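Keeping the Norkari Cell in Order: An Interview with Zyanya Aguirre

Technical Services Bulletin
7 Jul 2023

The Norkari cell occupies one bay at the east end of the Comton Handling Laboratory. It consists of a single arm on a fixed pedestal, a parallel gripper with a small camera mounted beside it, a gray work table, and a control cabinet that was moved last winter from the old packaging hall. The cell is used to study the handling of retail grocery items, and it is shared by two project groups. Responsibility for its condition rests with Zyanya Aguirre, senior equipment technician, who has held the post since the cell was commissioned.

Ms. Aguirre met with the Bulletin in the laboratory during a scheduled maintenance period. She had removed the gripper fingers the previous afternoon and was preparing to refit them.

Asked what the routine care of the cell involves, she began with the fingers. "Most of the faults that are reported to me as software faults are finger faults," she said. "A fingertip has shifted by a very small amount, or one of the screws has backed out a quarter of a turn. The arm still goes where it was told to go. The object ends up crooked, and the operator concludes that the program is wrong."

The fingers now in use were made in the laboratory workshop to a drawing supplied by Rarnov, the firm that integrated the cell. They replaced a softer set that wore unevenly. Each finger is inspected every 800 grasp cycles, a figure the laboratory adopted after its first year of operation. The inspection covers the contact face, the mounting screws and the seating of the finger against the gripper body. Ms. Aguirre marks the screw heads with a paint pen only during trials of a new finger, and removes the marks afterward. "The marks are useful for a week," she said. "After that people trust the mark and stop using the driver."

The cell had completed 1,793 cycles since its last full service when the interview took place. According to the maintenance log, two inspections had been carried out in that time. The first found nothing. The second found wear along one edge of the left fingertip, and the part was turned and refitted.

Calibration of the camera is the second regular task, and in Ms. Aguirre's account it takes the greater share of her time. The camera travels with the gripper, and any change to the fingers or their mounts calls for a new check of the relation between the two. The laboratory uses a printed target fixed to a flat plate. The arm is driven to a series of positions above the target, the readings are compared, and the result is either accepted or the procedure is run again.

"The written procedure allows 80 minutes for this," she said. "On a good day I finish early and use the remainder to clean the cable guides. On a bad day I have knocked the target plate with my sleeve and I start over."

She was asked whether the procedure could be shortened. She replied that Rarnov had proposed a reduced version with fewer positions, and that the laboratory had tried it in the spring. The reduced version gave acceptable results near the center of the table. Toward the corners it did not, and the full version was restored. She added that she would be willing to look at the question again if the table were replaced by a smaller one.

The table itself has received some attention. The original surface was glossy and produced reflections that the vision software read as edges. It was covered with a matte gray finish two years ago. Ms. Aguirre cleans it with a damp cloth and no detergent, having found that detergent leaves a film. Scratches are recorded on a plan of the table kept inside the cabinet door. "The plan looks excessive to visitors," she said. "Then somebody spends a morning on a false detection and I open the door and show them the scratch."

Lighting was the subject of a longer exchange. The bay has no window, but the overhead fixtures are shared with the neighboring bay, where the staff of the Tautahi project work to different hours. For several months the Norkari cell was calibrated with both rows of fixtures on and then operated with one row off. The matter was settled when the switches were separated and a label was placed on each. Ms. Aguirre described this as the least expensive repair she has made and the one for which she has received the most thanks.

On the question of spare parts, she was more reserved. The laboratory keeps two complete sets of fingers, one spare camera cable and a box of mounting screws. It does not keep a spare camera. A request has been entered for the coming budget period. "If the camera fails, the cell is out of use until another one arrives," she said. "I have said so in writing. I understand that other bays have said similar things about their own equipment."

After any refitting, the cell is put through a short acceptance run before it is returned to the project groups. The run uses ordinary packaged goods, in keeping with the work of the laboratory. Ms. Aguirre prefers small cartons for the first trials. A rigid metal can, in her experience, will tolerate a poor grip and conceal it. A light cardboard box will turn in the fingers or show a crease where one fingertip is carrying more of the load than the other.

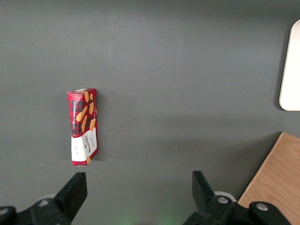
Acceptance run, Norkari cell: a carton of Walkers vanilla shortbread on the work table, with the gripper fingers open.

The same carton is used for as long as it keeps its shape. When the corners soften it is retired, and the replacement is measured and its dimensions entered in the log. Asked whether the choice of product mattered, Ms. Aguirre said that it did not, provided the proportions were suitable. She prefers printed packaging to plain, as plain cardboard gives the vision software less to work with and can make a sound calibration appear to be a weak one.

The run begins with the carton upright. The arm approaches, the fingers close at the lowest force setting, and the carton is lifted, held and set down. The operator then looks at how the carton stands and whether it has rotated. The force is raised by one step and the sequence is repeated. Once the upright trials have been accepted, the carton is laid flat and the approach is changed to suit. The cell is released when 69 placements in succession fall within the tolerance set by the project groups. A single failure returns the count to zero.

"It is a strict rule, and I did not write it," Ms. Aguirre said. "I have come to agree with it. Before we had it, we would see one bad placement late in the run and find a reason to overlook it. Within a few days the same fault would come back to me as a complaint."

She was asked what advice she would offer to a technician taking charge of a similar cell. She recommended keeping a paper log beside the machine in addition to the electronic one, and entering the small adjustments as well as the large. She also advised against changing two things in the same session. Her own most difficult fault, which took most of July of last year to resolve, arose after the fingers and the camera bracket had been changed on one afternoon. The bracket was at fault. She had spent the first two weeks on the fingers.

A revised edition of the maintenance procedure for the Norkari cell is in preparation. It will include the finger inspection sheet in its current form and a new section on the care of the gripper cables. Staff who operate the cell are asked to send corrections to Ms. Aguirre at the Technical Services desk before the text is issued.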